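Two Hours at the Forora Open Day
29/07/2019
Filed under: Visits, Automation

I run the back end of a small secondhand clothing business, so when Forora opened its Zullidside building to the public I had a selfish reason for going. We sort, fold and bag kids' clothes for a living. Anything that folds kids' clothes without asking for a lunch break gets my attention, and has done since the first of those shirt-folding machines came along and then quietly went away again.

Parking was in a field. The signs sent you to the wrong door, then a long corridor, then a desk where you got a lanyard and a paper bag with a pen in it. The flyer promised "the garment line of tomorrow." I didn't see a line. I saw one table with denim on it and a good crowd standing too close together.

The demonstration is part of a program called Drelitz, which Forora is running with a parts supplier, Sitompul. The talk before it lasted much longer than it needed to. We heard that the system had been through 3,000 practice folds before the open day. We did not hear how many of those came out well. I asked, and was told the team was "happy with the trend." I have used that phrase myself, about sales, in bad years.

Still, I'd rather watch kids' denim than the usual square towel. Towels are easy. Small jeans with an elastic waist are a pain, even for people. The waist bunches up, the legs want to go their own way, and pockets catch on everything. Whoever picked the clothes had at least handled some laundry.

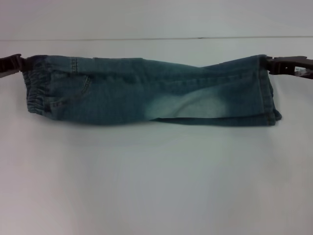
How fast does it fold, compared with a person?
Much slower. A new hire at our place has a pair of kids' jeans folded and on the pile before this machine has settled on where to grab. Forora says speed comes later, and maybe it does, but speed is most of what I'd be paying for.

My other trouble was with what had been left out. Everything at the table involved one garment at a time, on a clean white top, with nothing else near it. In our sorting room the clothes arrive in a heap, tangled together, half of them inside out, with the odd sock down a leg. Pulling one item out of that heap and working out which end is which takes up more of the day than folding. I asked whether the heap was part of Drelitz. It's in "phase two." Phase two begins in September, and there was a slide about it with an arrow on it.
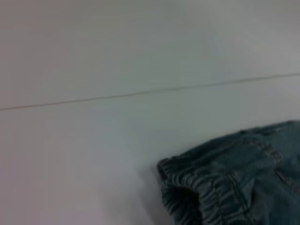
The money part came up after that, in the side room with the coffee. No price was given for the arms. What we got was a chart saying the setup makes sense for a business handling 2,000 garments a day. We handle 600 on a good one. A man behind me wanted to know what happens to the chart if the machine needs a person standing next to it, which I thought was the best question of the day, and the reply was mostly about training. I wrote "no answer" in my notes and underlined it.

I don't want to be unfair here. The engineers on the floor were far better company than the slides. One of them told me plainly that elastic is hard, since it never sits the same way twice, and that they had gone through several kinds of fingertip trying to get a decent hold on thin cloth without chewing it up. She also said that jeans are kinder than leggings, and that she wouldn't let it near a tulle skirt. I believed every word of that, and I learned more in those ten minutes than in the whole talk.

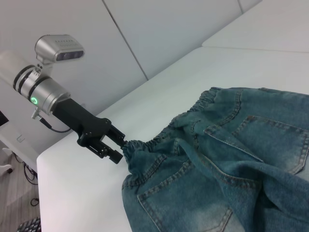

She was also open about the cameras. Cloth hides parts of itself every time it moves, so one view is never enough, and a view from close to the gripper helps with edges and waistbands. Fine. I asked what happens with a black garment on a dark table. She laughed and said they don't use a dark table. That's a fair choice for a lab. I'd just like it written on the flyer, along with the other conditions, so that people like me could work out before the drive how much of our own building we'd have to change.

I also asked about checking. Folding is the last time anybody at our shop looks at a garment closely, and it's when we find the stain, the stuck zipper, the missing button, the name inked inside. If a machine takes over the folding, somebody still has to do the looking. Drelitz doesn't cover that at present. On the chart in the coffee room the looking was not counted as a cost at all.

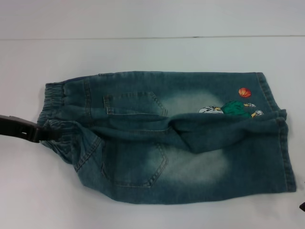
Child's denim shorts on the demonstration table, gripper at the waistband.

Would I go again? For the engineers, yes. For the talk, no. Bring water, the building is warm and the coffee room closes early. There's another open day planned once phase two is under way, and I've put my name on the list. I told them I'd bring a bag of our own stock, straight from the heap, and asked if they would try it. They said they'd get back to me about that.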